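**Re: [gramdale-bakers] Sourdough too dense for the toaster crowd**

On Thursday, Dilek Güler wrote:

> I've been baking the same loaf since October and my family has gone back to store bread for breakfast. They say mine is too chewy when toasted and the crust gets hard enough to hurt. I use 700 g of flour, all of it bread flour, and bake uncovered until it's dark. Crumb is tight near the bottom. Should I change the flour or the bake? Also, is it worth buying one of those long proofing baskets?
>
> Dilek

Hi Dilek,

I'd change the bake first and leave the flour for later. An uncovered loaf sets its crust early, and then it can't open up much in the oven. A tight band along the bottom often comes from that, or from dough that went in before it was ready. Put a lid or an upturned pan over it for the first part and take it off when the loaf starts to color. Stop at medium brown. A dark crust tastes good fresh but it gets very hard when you heat it a second time.

If you still find it chewy, swap part of the bread flour for all-purpose. Leena Ikonen posted her numbers here last winter: 164 g of all-purpose in a batch the size of yours, everything else the same. I tried it and got a softer slice that browned evenly. You may need to hold back a little water, as the dough will feel slacker. 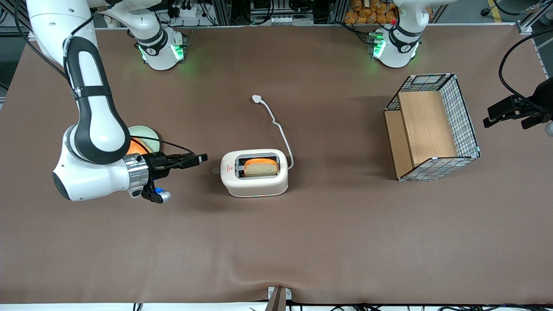

Slice thickness matters too. Mine were too thick for years. I now let the loaf sit overnight, cut it thinner than looks right, and freeze the slices flat with paper between them. From frozen they go on a low setting, then a second short round if they need it. The outside doesn't get ahead of the middle that way.

On the basket, I wouldn't bother yet. A colander lined with a floured towel does the same job. If you want a sandwich shape, a plain loaf pan is better for toast anyway — the slices all come out the same height and fit the slot. Remzi has 2 spare pans and was trying to give them away at the last meeting, so ask him before you order anything.

One more thing, about your starter. You said in an earlier message that you feed it at night and mix at 6 in the morning. In a cold kitchen that may be too soon. Wait until it has clearly domed and has bubbles on top, even if that means mixing at 9.

Let the list know how the next one comes out.

Kevser Tokgöz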